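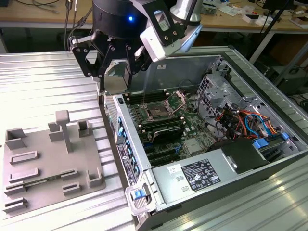 An open desktop tower with its side panel removed.

Start > Local Government > Town Meetings

Home Archive Topics Subscribe Contact

Remarks on the Wumside Ward Boundary Forum

Monday, July 2, 2018

The Inlow Residents' League and the Beltosham Street Library jointly held a public forum last week on the proposed changes to the ward boundaries in Wumside. I attended as a resident of the east side and as a member of the League, and I set down my notes for those who were unable to be present. The views expressed are mine and should not be taken as the position of the League.

The proposal before the town council would move 1039 registered voters from the East Ward to the River Ward. The line, which now follows the rail embankment as far as the old depot, would be drawn instead along Gbeho Avenue to the county road. The council's planning office prepared two maps. Map A follows the avenue in full. Map B leaves the avenue at the fire station and returns to the embankment, so that the blocks nearest the elementary school remain in the East Ward.

The forum opened with a presentation from the planning office. It was orderly and well prepared, although the maps shown on the screen were difficult to read from the rear of the room. Printed copies had been placed near the door, and I would advise anyone attending the next session to take one on arrival. The office explained that the East Ward has grown since the apartments on the depot site were opened, while the River Ward has lost residents over the same period. Under the town charter, the wards must be kept reasonably equal in population. I did not hear any speaker dispute that principle.

The disagreement concerned the manner in which it is to be applied. Residents of the blocks south of Gbeho Avenue stated that they had received notice of the change only 16 days before the forum. The notice was mailed with the quarterly water bill, and several households had evidently set it aside unread. A separate mailing, with the words "ward boundary" on the outside of the envelope, would have been a modest expense. I hope the council will consider it before the second session.

A further question was raised regarding polling places. At present, voters in the affected blocks cast their ballots at the elementary school. Under Map A they would be assigned to the River Ward hall, on the far side of the county road. There is no crosswalk at that point, and the bus does not stop there on its evening route. The planning office replied that polling places are assigned by the clerk and are not part of the boundary proposal. That is correct as a matter of procedure. It does not relieve the council of the duty to consider how people will reach the hall in November, and I would ask that the clerk be invited to the next session to answer for that part of the matter.

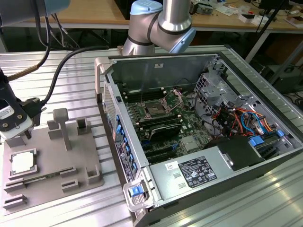
One resident of the south blocks remarked that she had voted at the school for her whole adult life and would go on voting wherever she was sent, but that the council ought to walk the route after dark before it sent anyone. Her comment received the longest applause of the evening.

The four council members in attendance were each given 5 minutes to respond. Two favored Map A on the ground that a street is a clearer boundary than an embankment. One favored Map B. The fourth declined to state a preference until the period for written comment has closed, and I consider that a proper course. It would be regrettable if the comment period were treated as a formality.

I should add a word on the population estimates. The planning office supplied a projection of growth in each ward to the year 2041. Such projections have their use, but this one assumes that the vacant land beside the river will be built on in full. No application has been filed for that land. If the land remains vacant, the wards will drift apart again, and residents moved under the present proposal may be asked to move once more. I submitted a written question asking for a second projection in which the river land is left out. The office has acknowledged it and has undertaken to reply.

On the conduct of the forum itself I have few complaints. Speakers were called in the order in which they had signed the sheet, and the time limit was applied equally to all. The questions written on cards were read aloud in full. The session did run past its closing time, and a number of residents with small children had to leave before the council members had spoken. An earlier start, or a shorter opening presentation, would correct this.

Written comments may be delivered to the town clerk's window or left in the box at the Beltosham Street Library. Each comment must carry the name and street address of the person submitting it. Those who write should state clearly which map they refer to, as the two are easily confused, and should mention the polling place separately if it is of concern to them. A comment that treats both matters together is likely to be filed under only one.

The League will discuss its own submission at its regular meeting. Members who hold differing views on the two maps are encouraged to attend, and a minority statement may be attached to the submission on request. I intend to argue for Map B, with a condition that the line be reviewed after the next census. I will post the text of the League's submission on this page once it has been approved.

Share this post 5
Comments 16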